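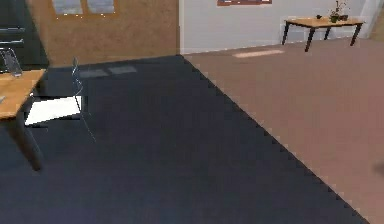
By the end of the second week the job was down to one room and 186 instructions. Iken read them off the list on her screen and I drove. Go to the desk. Go to the plant. Stop beside the chair.

I used the keyboard for turns and the pedal for speed. When I got where I was going I pressed the space bar, and the run was saved and sent to Vanville, where the learner was. Stundel paid by the accepted run. They wanted 3,000 by June.

"Go to the chair," Iken said.

I went. The run came back rejected.

"Too direct," she said. "It says they have enough straight lines."

So I did it again. I went out over the dark carpet first, turned toward the white wall, waited, and came back the way a person does who has forgotten something. It was accepted in two seconds.

"What did you forget?" Iken asked.

"Nothing. I was just driving."

She typed that in the notes box, where we were supposed to put the reason for any detour. Then she read me the next one. Go to the plant.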